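Moltunside Makers' Help > Workbenches and surfaces

Keeping a pale butcher-block top nice when it's used for 3D printed bits?

Posted by Ville Saarela, 21 Mar 2020

Hello all! We've just put a new bench in the back room at Praltetti and I'm ridiculously pleased with it. It's a butcher-block top, very pale, with lovely long strips of grain, and it has made the whole room feel brighter. We bought the 700 mm deep one from Pearce and it fits under the window as if it had been measured for it (it had not).

My trouble is that it gets used. Printed parts are put together on it, screws are done up on it, and small things with lots of holes get left wherever there's a gap. The last bench was painted board and I didn't care what happened to it. This one I do care about!

So, should I oil it, varnish it or leave it bare? And is there a good way of giving the loose parts and the screwdriver a home without covering the whole top in boxes? I'd like to keep as much wood showing as I can. Photos are at the bottom of the page.

Boris Tichý

Oh, what a lovely thing to have to worry about! I've had a pale top for years and I still like walking in and seeing it in the morning.

Go for a hard wax oil, the matt sort. Varnish looks smart for a month, then it chips at the front edge where everybody leans, and you can't patch it without the patch showing. With oil you rub down the bad spot, wipe a bit more on and carry on with your day. Clear the top completely first, sand it lightly along the grain, get every speck of dust off, and put on two thin coats. Thin really does mean thin. Mine went tacky the first time as I was far too generous, and I had to scrub the lot back (with a good deal of muttering).

Leave it overnight between coats, and try the oil on the underside first. Some of them turn pale wood quite yellow, so look for one sold for light timber. Lay your oily rags out flat outdoors to dry, please, and don't bunch them up in the bin, they can catch fire by themselves.

For the parts, I'd use one shallow tray with a rim, and only one. When it's full, you sort it. Bright plastic is easy to spot on pale wood, which is half the fun of a top like yours, but a light green ring still manages to roll off and vanish under the radiator if it gets stood on its edge. Lay them flat! For the screwdriver, a scrap of felt or cork at the end of the bench is plenty. It stops the bit scratching the surface and you'll be surprised how quickly people start putting it back there.

Is there a shelf behind you? Use it for anything you don't touch every day.

orkora_bench

Just oil it. We did ours at Orkora in May and it's fine. Felt pads under plant pots as well, they leave rings.

Ville Saarela

Brilliant, thank you both! Matt oil it is, and I'm off to find a bit of cork. Good point about the flower pot too, I'd never have thought of it. There is a shelf, a dark one, and it could certainly hold more than it does.

The bench in use, with the green part out on the wood in each one:
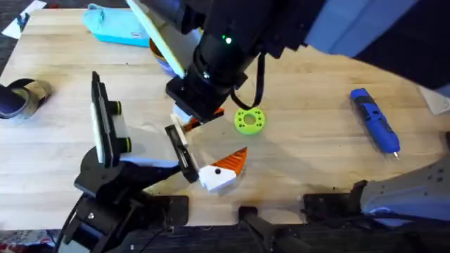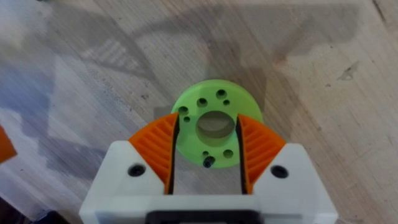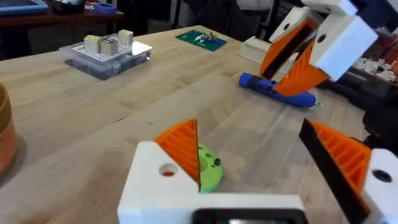

Related pages

Getting dried glue off a wooden worktop
Which grit for a light sand between coats?
Cork or felt for lining a tool drawer
Small parts trays that stack without tipping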